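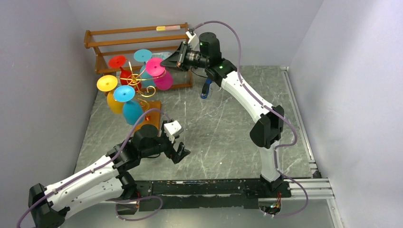
The Cup Station at Nurkside
Gallery by Yuxi Kang, 30th November

In February our packing room at Nurkside got its first pair of arms. Before, 17 of us hung and sorted cups by hand, all the shift. Now seven stay at the stands, and the others learned to set up and check the cells. My wrists are thankful, but I miss the talking – a cell is a quiet neighbor.

Two arms, one wire stand and six stemmed cups, each in its own color. The stand is the part we discuss most with the new operators.

More galleries: Jirklow warehouse, Floltis line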